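Sedunent grasp logs – README

Episodes from the Skumton bench, 920 in all. In 43 fewer than we'd like – 877 – the jaw encoder told the truth.

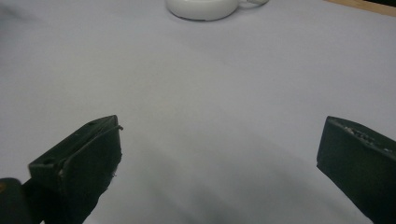
Fig. 1. Jaws open, white mug ahead.

Known fault: the encoder reports "closed" while the fingers are wide apart. Affected episodes carry fault code 4. Don't train on them, however nice the colour balance.

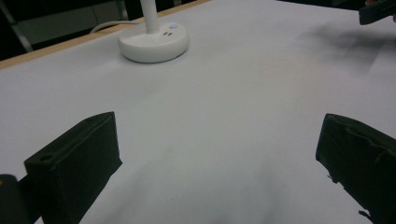 1 min read

Murdo Niven swapped the cable in June. The fault came back Tuesday. Report new ones to Edit Antal.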